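4. Building the rig in the shared workshop

We built the two hand-held grippers and the head camera mount over one long summer in the Clarnolthorpe workshop, a members' space where the benches are shared and the good drill press usually has a line in front of it. Readers who have worked in a place like that will know how much of a build gets shaped by what happens to be free that evening. We have tried to write this section so that someone with a kitchen table, a basic printer and a fair amount of patience could follow along, and we have left in a few of our detours where we think they might save somebody else a weekend.

4.1 Grippers

Each gripper has a printed body, a trigger that the wearer squeezes with the first two fingers, and a pair of fingers driven through a short linkage. The first version, which we called Skedivov after the folder it was saved in, had a straight handle. It felt lovely for a few minutes and then made the wrist ache, so the second version, Jamero, tips the handle forward and moves the weight back over the palm. One Jamero gripper weighs 287 grams without its marker cube, and we would happily have shaved off more if the trigger spring had allowed it (lighter springs left the fingers drifting closed while people talked, and people in our workshop do like to talk).

4.2 Marker cubes

A coded cube rides on each hand so that the head camera can work out where the hands are. We printed the patterns on matte paper and glued them to the faces, having first tried a glossy sticker sheet that threw back every ceiling light in the room. The glue needs to go right into the corners. A lifted corner shifts the pose estimate by a surprising amount, and we lost most of an October's worth of test recordings to one before we thought to look.

4.3 Head mount and calibration

The camera sits on a padded band borrowed from a face shield. We went back and forth for a long time on its angle, and we are still fond of the steeper setting, which keeps the cubes in view when the wearer works low on a bench. To calibrate, the wearer stretches both arms out in front of the camera and holds them there, then moves them slowly apart and together again. Figure 3 comes from the head camera, with both cubes in view. The Nwankwo script, our own small calibration program, asks for at least 38 usable views of each cube and chimes when it has them.
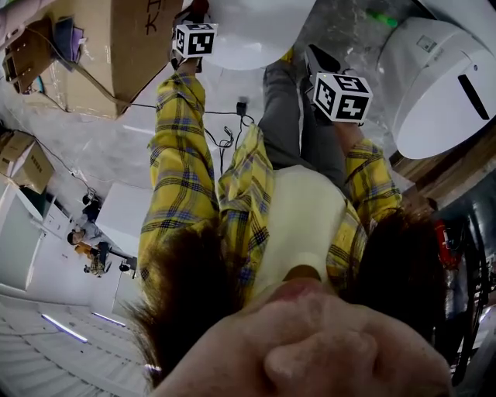 Figure 3. Both arms raised toward the marker cubes, with the workshop behind.

We kept the calibration routine short on purpose. Members drop in after work, and a procedure that takes up half the evening is one that gets skipped, however firmly the sign on the wall is worded. Altogether we gathered 1368 calibration views over the summer, and the ones we had to throw out were nearly always blurred by somebody hurrying the last sweep. Slowing the chime down a little helped more than any change we made to the code.

The background gave us less trouble than we had feared. A shared room fills up with boxes, cables and other people's half-finished projects, and we had half expected to hang a plain sheet behind the wearer. In the end the detector coped well enough without one, and we were glad to leave the room the way its members like it. The drawings for both handles are in the appendix, along with the spring sizes we tried.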